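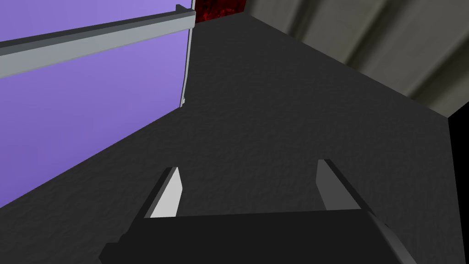

Driving the simulated gripper from the wrist view: a walkthrough for new club members

Welcome to the fun part! If you finished the install page last time, you already have Solero running on one of the lab machines and you've seen the arm wave around in the outside view. Now we're going to switch to the camera that rides behind the fingers and learn to drive from there. It feels strange for the first few minutes and then it clicks, and after that you won't want to go back.

Our team enters the Tollirport student challenge every year, and the simulation round is scored on runs made from the wrist view only. So the sooner you get used to it, the better.

What you need

- A lab machine with Solero and the club's kitchen room pack
- A gamepad (top drawer, take one with a working left stick)
- The practice file called goremine_start
- A notebook, paper or otherwise

Step 1. Load the room

Open Solero, choose Load Room, and pick goremine_start. Set the random seed to 757 so that everybody begins from the same layout. If you leave the seed blank you'll get a different room from your neighbor, and comparing notes gets confusing fast.

Press Reset once after loading. The arm should settle and hold still. If it jitters, close the program and load again.

Step 2. Switch to the wrist view

Press V until the fingers are in front of you. The dark body of the gripper sits at the bottom of the view with the two fingers rising from it, and everything past them is what you're flying toward. Keep your hands off the sticks for a moment and get your bearings. Where does the dark surface end? Which side is the purple panel on, and which way does its gray rail run? Big shapes like these are your landmarks, because the small stuff slides out of view as soon as you get close to anything.

Ju-won Yeon, who captained last year's team, has a habit I've copied ever since: say the landmarks out loud before touching the gamepad. Purple left, gray wall right, go.

Step 3. Open the fingers all the way

Hold the right trigger until the opening value stops climbing. In our setup it tops out at 75. Always start a run fully open. A half-open gripper looks nearly the same from behind, and you'll find out the hard way when one finger lands on top of your target.

Step 4. Practice small moves

Set the speed to 2 (the default is far too quick for this). Now try these, one at a time:

Forward and back. Push the left stick up, let go, pull it down. Watch how the far edge of the surface moves compared with the fingers.

Side to side. Move toward the purple panel and stop well before you reach it, then come back the same way.

Down. Go slowly! Judging height is the hardest thing about this view, since the fingers hide part of what's under them. Tap the stick and let the arm settle between taps.

Twist. Rotate the wrist a little each way. The whole room tilts and the gripper stays put, which makes almost everyone laugh the first time.

Do the full set until you can return to your starting pose without looking at the numbers.

Step 5. Record a run

Press R to start recording and R again to stop. A good first run is very plain: approach, pause, lower, close, lift, back away. Leave a clear pause before you close the fingers. Our training script, Yoon, splits runs at the pauses, and it makes a mess of recordings where everything blends together.

Save your run with your initials and the seed number. Last season we recorded 71 usable runs between October and the winter break, and I would love to beat that this year.

If something goes wrong

The view is all one color. You've probably pushed the camera into a wall. Back out slowly, or press Reset.

The fingers won't close. Check that you're not in Look mode - the icon in the corner turns blue.

The arm stops partway through a move. It has reached the end of its range. Raise it a little and come in from another angle.

When you have three clean runs saved, copy them to the shared folder and go on to the page about grasping handles.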